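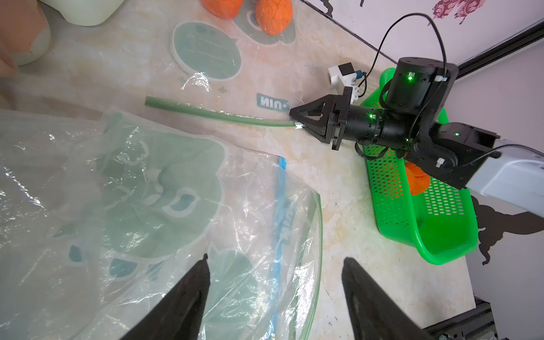 On the Bench: The Jiron Two-Arm Kit

Members who came to the fall open house in Staltthorpe will remember the line of people waiting to ask about table-top arms. Most of the questions were about price and the rest were about whether the things can do anything useful once they are out of the box. Farahani, which sells the Jiron kit and also rents it by the month, let the Ravley workshop have one on loan for 14 days. These are our notes.

What you get

The kit is a pair of small arms with two-finger grippers, a rail to mount them on, a power supply, wrist cameras and the software. You supply the computer and the table. A second pair of hand-held leader arms, which you move yourself while the kit copies you, is included with the rental but costs extra if you buy. We think that is the wrong way around. Without the leader arms you are left moving the joints from a screen, and after one evening of that we stopped trying.

Setting up

Esmaeil Amini did the assembly. He had both arms bolted down and moving in one afternoon, and most of that time went to the cables. The printed guide shows an older version of the wrist mount, so follow the one on the Farahani download page. Calibration has to be repeated if you unbolt an arm from the rail. Tighten the gripper screws after the first day of use. Ours had worked loose on one side and the fingertips no longer met squarely.

You will want a table at least as deep as a kitchen counter. We tried a narrower one first and the elbows kept getting into each other's space.

What we tried

Farahani suggests starting with wooden blocks. We did those and moved on quickly to kitchen things, which is what most of our members had asked to see: play fruit, a basket, a mug, a toy toaster with its bread, a piece of green tubing and a lot of clear plastic bags, some with zip tops.

Solid items gave little trouble. The oranges are light and a little larger than the fingers like, but if you come down over the middle and close slowly they stay put. The mug is easy by the rim and poor by the handle. The tubing is a good practice piece for newcomers — it bends, it shows you right away when you are pulling too hard, and it doesn't matter if you drop it.

Bags were the hard part. Clear plastic is difficult to see through the wrist camera, more so under ceiling lights, when the folds shine and the edge of the opening gets lost. The narrow fingertips are a help here. They can get hold of a single fold where a wide padded gripper would only push it along the table. Even so, it takes one arm to hold the bag and the other to do the work, and the person driving needs some practice before the two hands stop fighting.
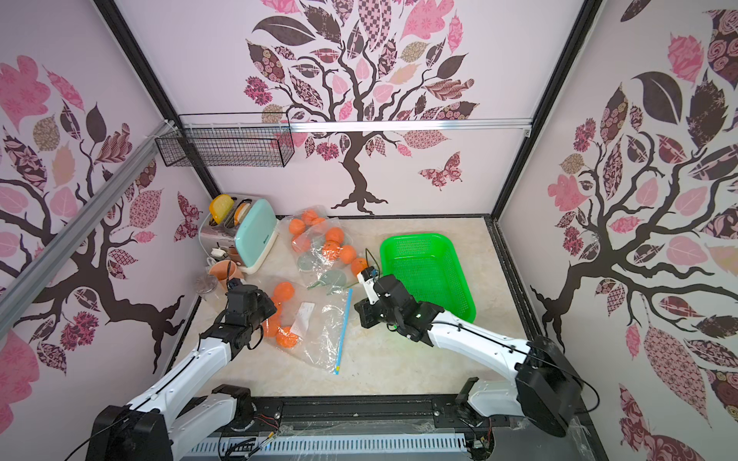 Both arms over the bags of oranges, with the green basket to the right.

Over the loan we saved 477 recorded runs, good and bad together. The software lets you mark each one as you finish it, and we would advise doing that on the spot. Esmaeil left a batch until the next morning and could not tell from the file list which ones he had meant to keep. Playback is simple and the files copied to our own drive without any fuss.

What we did not like

The fans are loud. The emergency stop is on a short lead and ends up behind the computer unless you buy an extension. Cables along the arms need to be taped or sleeved before any long session. Changing the login on the software meant a call to the help desk, who were polite and rang back the same day, but it should be a menu item.

The arms are also slower than the sales video might lead you to think. For learning that is fine. Anyone hoping to pack orders with them should look at something larger.

Buy or rent

For a school or a small workshop we would rent first, with the leader arms, and decide after a month. Farahani takes part of the rental off the price if you go on to buy. Ask for the quote in writing and check that the wrist cameras are on it. They were missing from ours.

The kit will be set up again in the back bay in November for members who want a turn. Sessions are for pairs, one at the controls and one at the table, and there are 26 places. Sign up on the sheet by the office door or email Esmaeil. Please tie back long hair and leave loose sleeves at home.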